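4.2 Costume making and shared storage at the Umow workroom

The second site, the Umow workroom in Jutesura, differs from Gullance in how members come to costume play. At Gullance most respondents first attended an event as visitors and began making costumes later. At Umow the order was usually reversed. Members had learned to sew, often from relatives, and took up character costumes when a friend asked for help with a coat or a cape. Of the 19 members interviewed, nine had made a full costume before attending any event.

This difference shaped how members spoke about accuracy. Those who came through sewing judged a costume by its seams, lining and fit, and were willing to depart from the source drawing when a garment would not hang well. Those who came through events placed more weight on color and outline, which matter most in photographs. Both groups used the word "finished," but they did not mean the same thing by it. Vidal reports a similar split in her earlier study of stage dressers, although her respondents were paid for their work and ours were not.

Work sessions at Umow ran long, particularly in April, when members were preparing for the Echevarría parade. Meals were rarely taken outside the room, and talk over snacks was where much of the advice on patterns and wigs was given (Figure 4).

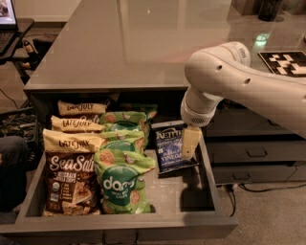 Figure 4. Open drawer with bags of chips.

Cross-gender costuming was common at both sites. Women who dressed as male characters described the tailoring of the shoulder and waist as the hardest part of the work, and several kept a single altered jacket that they recut for one character after another. The practice was seldom discussed as a statement about the wearer. Members treated it mainly as a technical problem – one with known solutions that could be passed on – and newer members were expected to ask for help with it.

The survey results support this reading only in part. Among the 488 returned forms, respondents who had worn a cross-gender costume were more likely to report having received direct help from another member. The survey did not ask what kind of help was given, however, and the interviews suggest that loans of shoes and wigs may account for a good share of it. Section 5 returns to this question using the workroom's lending records.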